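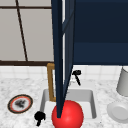

Our lab supervisor read the first draft of this report and asked whether a rulebook for a simulated kitchen was worth anyone's semester, given that the plates can't break and the robot can't be sued. We have kept the question in because it is a fair one, and because the rest of the report is our attempt at an answer.

1. Why we wrote rules

The project, called Ristach, began as a plan to collect 600 practice runs of a robot arm doing small jobs at a kitchen sink. We had no rules. We had a shared folder and good intentions. After the first 70 runs we tried to use them and found we could not agree on which ones counted. One of us had marked a run a success if the item ended up anywhere below counter level. Another wanted it on the plate. A third had been restarting every run that looked ugly and saving only the pretty ones, which made our robot look brilliant on paper.

So in October we stopped collecting and wrote the Pisis rules, named after the shared drive they live on. There are 13 of them. There were 40 in the first version, which we printed, admired, and did not follow for a single afternoon.

2. The rules that mattered

Rule 1 says the goal of a run is written down before the run starts, in one sentence, with the name of the object and the place it should end up. "Tidy the sink" is not allowed. "Eggplant on plate" is.

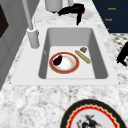 Rule 2 says that food and dishes are called by the names in the object list and by nothing else. This sounds petty until you search your own logs for a baguette and have to try "bread," "loaf," "roll" and, in one case, "stick." The baguette has been a baguette ever since.

Rule 4 covers failed runs. They are kept, labeled as failed, and given a reason from a short menu: dropped, missed, wrong object, timed out, operator error. We argued longest over that last one. Everybody was in favor of it for other people.

Rule 7 says a joint limit or speed limit may not be raised in the simulator to get a run to finish. The arm we were modeling has real limits in its manual, and a motion that depends on ignoring them teaches you a trick you can't use later. We had to throw out a whole batch for this. It contained some of our most graceful work.

Rule 9 requires a note of the starting layout and the random seed, so that somebody else can set up the same counter and get the same mess.

3. Checking

Each run was scored by two of us separately, using a scoring form we built in Pravex. If the scores differed, the run went into a pile for the group meeting in the Bélanger building, where the heating is either off or tropical and arguments tend to be short. Most disagreements came down to items touching the plate rim. We added a line to Rule 1: an item leaning on the rim is not on the plate. We should have written that in September.

4. What we did not solve

The rules say nothing useful about objects passing through each other, which a simulator will sometimes allow if the contact settings are loose. At present the operator is supposed to flag it by eye. Operators who are behind schedule have very forgiving eyes. An automatic check on overlap depth would be better, and the code for it is half written.

We also have no rule for when to change a rule. Rule 4 was edited twice during scoring, so the early failures use a slightly different menu from the later ones. Both versions are in the appendix, along with the original 40, for anyone who would like to see what ambition looks like in a numbered list.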